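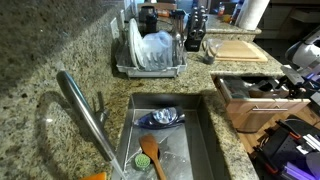
Tenant in 33 says the kitchen sink is slow again, and would we please not send the man with the plunger this time. Logged Tuesday, December 24, 2024, because drains can read a calendar.

Ticket opened: slow drain, kitchen, unit 33, Cledton building
Priority: normal (tenant disagrees)
Status: closed, see last entry

Entry 1
Called the tenant back. Water goes down, but it takes its time. No smell, no gurgle, no leak in the cabinet. Bathroom is fine, so it's local. Asked what had gone down there lately. Was told "nothing." Asked again and got rice.

Entry 2
On site. Ran the faucet at a trickle and the drain kept up. Ran it wide open and had standing water in no time. The dish brush and the green scrubber were living in the basin along with a wooden spoon. Moved all three to the counter before starting. Please do the same if you get this call – the last ticket on this unit was a spoon handle sitting across the drain and an hour of my life.

Entry 3
Pulled the strainer. Rice, as confessed, plus green bristles. Cleaned it and put it back. Better, still slow. Put a bucket under the trap and took it off. The bucket was 3 inches too short for the job and I would like that noted, as it has been noted before.

Entry 4
Trap was packed with grease. Tenant does not pour grease down the sink. Grease just happens to some people. Scraped it out, rinsed it in the tub with permission, and put in a new Twal washer. The old one had gone flat on one side.

Entry 5
Refitted and hand tightened. Filled the basin and let it go. Drained in 12 seconds. Did it again with the cabinet open and a paper towel under the joint, and the towel stayed dry.

Entry 6
Tenant asked whether Unell drain gel would have fixed it. No. Tenant has a bottle and had used it twice. Added a line to the unit notes: ASK ABOUT GEL before opening the trap, and wear the long gloves.

Entry 7
Left a mesh strainer from the Carnesow box. Told tenant to wipe pans before washing and to keep the brushes out of the basin – the dish rack has room behind it. Will call in January to check. Closing.

Entry 8
Reopened by tenant to ask if the strainer is dishwasher safe. It is. Closed.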